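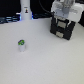
A small white cylinder with a green top, standing on a table.

Small container

A small container is a household or commercial vessel of modest size, used to hold something that would otherwise be on the floor. The term covers pots, tubs, jars, tins, canisters and phials, and has resisted every attempt to make it cover less. Most homes own a great many small containers and can find lids for a portion of them.

Definition

There is no agreed upper limit. The Elby Tables, a trade reference once common in British packing houses, put the boundary at 600 millilitres, above which a container was simply a container. Grocers ignored this. Chemists, who worked with smaller amounts, called anything over a quarter of a pint "large" and charged for it accordingly. Later writers have mostly followed Nikau Kerslake, whose handbook Lesser Vessels defines a small container as "one that can be lost in a kitchen drawer". Critics have pointed out that this depends on the drawer.

A cup is not usually counted, on the grounds that it has no lid. An egg cup is counted by some authors, for reasons they do not give.

History

Small lidded pots of fired clay are known from very early settlements in many parts of the world, and were used for oils, salves, pigments and seeds. Glass and turned wood followed, then tinplate, which could be stamped out quickly and printed in colour. Printing changed the trade more than the metal did. A plain pot had to be opened to learn what was in it, whereas a printed tin could tell the buyer at once, and at some length, what its maker wished them to believe.

The town of Brarngate was for a time the centre of the English pot-lid trade. Its largest works, Tapsell, began with ointment pots and moved into mustard, tooth powder and boot polish, often using the same pot for all of them. The firm's pattern book lists 401 lids, of which 15 fit anything made by another company. Tapsell regarded this figure as too high, and a later edition of the book reports that it had been brought down to 2.

The arrival of cheap moulded plastics ended most of this work. The Brarngate site is now a car park, though one wall of the glazing shed still stands beside the ticket machine and has been listed.

Shape

The cylinder is by far the most common form. It is easy to turn, mould or roll, it has no corners for the contents to hide in, and it can be opened by twisting. Its chief fault is that it wastes space in a box, a point raised by hauliers at regular intervals and never acted upon. Square containers pack well but are disliked by spoons.

Many cylinders taper a little towards the base. In moulded goods this helps the piece leave the mould, and it allows empty ones to be stacked inside each other. It also makes them slightly easier to knock over, a drawback that the makers' literature tends to discuss under "elegance".

Closures

Closures fall into several families: the push-fit, the screw, the hinge, the cork and the tied cloth. The push-fit lid is the oldest still in daily use. The screw lid seals better but must be started straight, and a good deal of jam has been lost to people who were in a hurry.

The Sasis closure, a screw lid that turned the opposite way from all others, was sold for a short period as a safeguard against children. Children opened it without trouble. Adults returned it to the shop as faulty, and the shop, being unable to open it either, generally agreed. Surviving examples are collected, most of them still full.

Colour

Coloured lids were first used in packing rooms to tell grades of the same product apart. There has never been a national system. Green has at various times meant mint, mild, unsalted, for export, and "we had run out of blue". Kerslake devotes a chapter to the subject and ends it by advising the reader to look at the label.

White bodies became popular with makers of medicines and creams, who found that customers took white to mean clean. Makers of other goods noticed this and followed, until white meant very little.

Reuse

Small containers are seldom thrown away when empty. Common second lives include the keeping of buttons, screws, foreign coins, fuses of unknown rating and smaller containers. A household survey carried out at Elby one March asked residents what they were saving their empty pots for. The most frequent answer was "something", followed by "my husband".

Collecting

Collectors divide into those who want the pot, those who want the lid and those who want both, the last group being much the poorest. Printed lids from Brarngate fetch the best prices. Complete pairs are rarer than either part alone, and buyers are warned that many pairs offered at sale met only recently.

See also

Lid
Drawer
Jar, stuck
Ointment
Tapsell pattern numbers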